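Search this site Search Advanced search

Manipulation Learning Working Group
Minutes of the June meeting, 2:00 p.m.

1. Previous minutes
Accepted with one correction: the Nisgate baseline used joint position control throughout, including the drawer tasks.

2. Simulated kitchen tasks
The Clondico policy was evaluated on the counter pick task over 487 episodes in simulation. Object position and orientation were sampled at reset. Camera pose and lighting were held fixed. The policy completed the pick in 209 episodes. An episode counts as complete when the object is lifted clear of the counter and held to the end of the time limit.

Failures were sorted from the logs. The largest group was early closure, where the fingers closed before the gripper reached grasp height. The second group was contact between the wrist and the fixed items on the counter, mainly the knife block. The arm tends to come in from above and to the side, and the planner used for the demonstrations gave that approach no collision cost near the block.
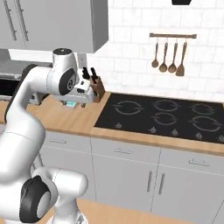
It was agreed that the demonstrations should be regenerated with a collision margin before any further change to the network. The Figueiredo planner already supports a margin per object. Existing demonstrations will be kept in a separate directory so that the two sets can be compared on the same seeds.

A question was raised on whether early closure comes from the action chunk length, currently 8 steps. Shorter chunks had been tried on the drawer task only, with no clear effect. To be repeated on the pick task.

3. Transfer to hardware
Deferred. The gripper model in simulation closes faster than the Dremen controller allows. Finger speed is to be matched first and the current checkpoint re-evaluated without retraining.

4. Reporting
Success rates will be given per task in all internal reports. The pooled figure in the last draft is withdrawn, as drawer episodes outnumbered pick episodes and raised the average.

5. Actions
- Regenerate pick demonstrations with collision margin.
- Repeat chunk length comparison on pick task, fixed seeds.
- Match finger speed to controller limit.
- Revise results table in draft.

Meeting closed at 3:10 p.m.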